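The Handoff Problem

At the Surnley lab, the two arms had passed toy blocks back and forth for most of April without trouble. One picked up a block, the other took it, and the block went into a tray. Then, on run 67, both grippers closed on the same piece and neither let go.

The arms pulled in different directions for 8 seconds before the software stopped them. The block survived. A finger mount on the second arm did not, and the crack wasn't found until the next morning, when the gripper started closing crooked.

Bozkurt, the small company that wrote the control software, went through the logs from 200 handoffs. In 12 of them, the first arm had received its release signal late. Most of the delays were too short to matter. On run 67 the second arm was already moving away.
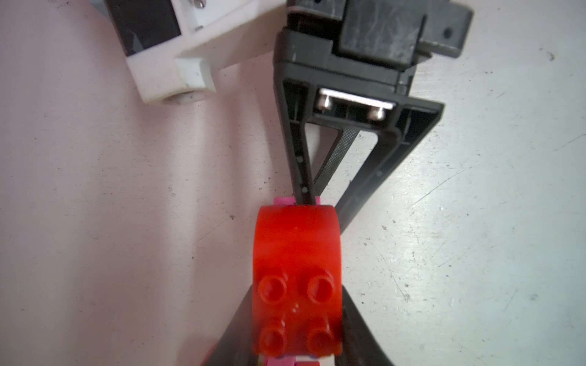 What the wrist camera missed

The team at first expected the wrist camera to catch this kind of fault. But when a red block is held up close between two dark fingers, with the tip of the other gripper touching its top, the view says little about how hard anything is being squeezed. The software had been treating contact as a completed grasp.

The fix has two parts. The second arm now has to report a steady grip force before the first arm opens, and it can't move until the first arm confirms that it has. If either message is late, both motors go slack.

Handoffs are slower as a result. The Desley site, which runs the same setup, has put off the update until its current tests are done and is keeping people outside the marked area while the arms are on. Surnley has ordered spare finger mounts from Clillon and now checks the old ones for cracks at the start of each shift.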